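[gredside-boards] Re: outlines on the Rekutano board – which ones go first?

From: Jerome Evangelista
To: gredside-boards list
Date: 2019-08-25

Quick one between two other things, sorry for the shape of it. Quoting the whole original message so people on digest can follow.

> Hi all, second time posting, first time with a real question.
>
> We got our Rekutano board secondhand and it came with no sheet. Everything
> seems to be in the box but I can't work out the order. I set the square
> plate first, then the small pegs, then the clear plate, and by then I'm
> leaning over everything to get at the far end of the board and my sleeve
> takes out half of it.
>
> Three questions really.
>
> 1. What order do you all put things down in?
> 2. Do the outlines have to be filled? All of them? There's a big circle and
> a little circle and an oval and I've got them covered, but somebody at our
> place says they should stay open until the end.
> 3. Some of my small pegs are tight and some just fall over. Is that normal
> or do I have a mixed box?
>
> Also how do you store it. Ours is in a cookie tin and I hate it.
>
> Thanks
> Marsh End workbench

OK. Taking these out of order, the quick ones first.

Your somebody is right about the outlines. Leave them open til the end. They're the last thing you fill, and the big circle is the very last. There's no rule written down anywhere that I know of, but if you cover them early you lose your only landmarks on that side and the square plate starts to drift toward the middle. I did it that way for most of January and kept wondering why my layout never matched the previous one.

Tight pegs and floppy pegs – see further down, you probably have a mixed box, yes.

ORDER, THE LONG ANSWER

Start with the board itself. Long side runs away from you. People put it sideways because it fits the desk better and then every distance in the old threads is wrong for them. Dark table if you have one. White board on a pale table is a pain, you lose the edge, and the clear plate disappears completely.

Step 1. Gear. The blue gear piece goes on first, at the far edge, a bit left of center. Far things first, always, that's your sleeve problem solved right there. Peg side up. If you put it down before anything else you can lean all you like.

Step 2. Tiny peg, the one that stands on its own just on your side of the gear. Do it straight after the gear. It's the one that gets forgotten and then you're reaching over the clear plate with it pinched in two fingers, and down it goes.

Step 3. Clear plate, over on the left. Turn it until you can read the slot outlines. Depending on the light you may have to put your head down near the table. Set the plate, let go, look at it, THEN put the peg in. Don't carry it across with the peg already standing in a slot, I have watched people try this for years.

One peg is enough on the clear plate for now. Any slot. I know there was a long argument about which slot and I am not reopening it.

Step 4. Square white plate, the one with the little lip. It goes on the right, on your side of the outlines, and it takes two pegs, one short and one taller. Short one up near the top edge, taller one a bit lower and to the left of it. Leave yourself a finger's width between them. If the plate is turned you won't notice by looking at the plate, you'll notice by looking at the pegs.

After step 4 you stop and check. Circles and oval still open, small circle down and left of the big one, oval down and right. If any part of the square plate sits over a line, slide it toward you.

So partway through, before any of the outlines are filled, you're at this sort of stage, with the gear at the back, the peg up in the clear plate and both pegs on the square one:

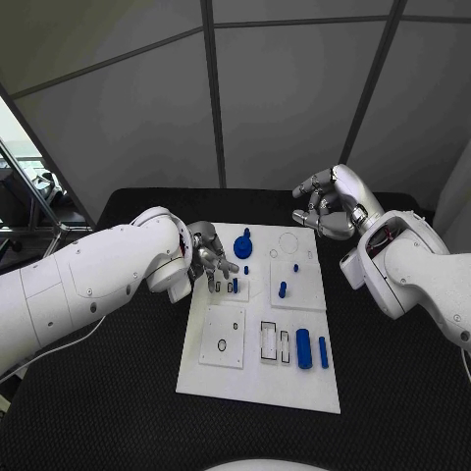
Step 5. The outlines. Small circle, oval, big circle, in that order. Drop straight down, don't slide in from the side. Sliding is how the short peg on the square plate gets knocked, and it rolls, and it's always under the radiator.

If something does get knocked, take off whatever you put down after it and go back to that step. Sounds fussy. Faster than trying to fish around a standing peg.

TIGHT AND LOOSE PEGS

There were two runs of pegs. The first lot came with the board, the second were the spares that Fajardo packed later, in the small bags, and those are a hair fatter. Same color near enough so you can't sort them by eye. Sort them by the clear plate: try each in the same slot. If it drops in and leans, first lot. If you need to push, second lot. Keep them in seperate bags and write on the bag.

Can you fix the fat ones? Yes. Sheet of 800 grit flat on the table, peg held upright, four or five turns, wipe, try again. Stop early. You can't put it back on. Please don't sand the clear plate to make the slot bigger, it goes cloudy and then you can't see the outlines at all, and those are the only reason it's usable.

The floppy ones I don't fix. A peg that leans is fine on the square plate, so that's where mine live.

Out of our full count of 38 I had 19 of each, which I suspect was on purpose, somebody topping up the box by doubling it. Yours could be anything. Try them all, it takes one cup of coffee.

If you need replacements, the part number on the old Rilteo order sheet is 3478 and that gets you the short ones only. Taller ones were never sold seperately as far as I know. If anyone on the list has a line on the tall ones, I'd take a bag.

STORAGE

Cookie tin has to go. Everything ends up under everything and the clear plate gets scratched by the gear teeth. What works here:

- board flat, at the bottom, nothing under it
- clear plate in an envelope, by itself. Paper is fine. An old sock is fine
- square plate face up on the board with a cloth in it
- gear in its own bag, the peg on top is the bit that suffers
- short and tall pegs in seperate bags, and then the two lots seperate inside that
- whatever fills the circles and the oval in one bag, doesn't matter, they're hard to hurt

Shallow drawer beats a box. If it has to be a box, get one where the board fits flat with the lid on. I stood mine on edge in a bookcase for a summer and it took on a slight bow, and a bowed board means the tiny peg next to the gear won't stand for love or money. It went flat again under some atlases, took a couple weeks.

Label on the lid, with the count. Count goes on the lid in pencil so you can change it.

CLEANING, because you didn't ask but you will

Damp cloth, no spray. Spray gets into the slots on the clear plate and dries there and then the good pegs go tight too, and you'll think you have a third lot. Table as well – anything with a texture holds crumbs and a crumb under the board is enough to rock it. Wipe the table first, then the underside of the board, then put it down.

Don't scrub over the outlines. Ours are fine so far but I've had a message from someone whose oval is half gone. If yours are fading, trace them on paper now while you can still see them, and keep the tracing in the envelope with the clear plate. Tape it in a window over a fresh sheet if you need to redo it.

THE SHEET

The original order sheet did exist. One page, both sides, drawings on the back. Mine has a tea ring over step 3 but it's readable. I'll scan it tonight or tomorrow and put it in the files area under Rekutano. It says to fill the square plate before the clear plate, and I've swapped those two, for no better reason than that I'm right handed and keep the bags on my right. Left handed people may want it as printed. Either works so long as the gear goes first and the circles last.

One thing the sheet gets plain wrong, it shows both pegs on the square plate at the same height. They aren't. Ignore the drawing, go by the text.

Have to run, someone's at the door. Marsh End, if you do the slot test on your pegs post the numbers here, I'd like to know if other boxes were doubled up the same way. And welcome, second post or not.

Jerome

Shared 4 times | 7 replies in this thread

Recent in gredside-boards
Clear plate gone cloudy, anything to be done?
Shallow drawers that fit the long board
Wanted: tall pegs, any quantity
Which slot? (thread closed)
Redrawing a worn oval

Contact the list owner | Copyright Gredside list members | Back to top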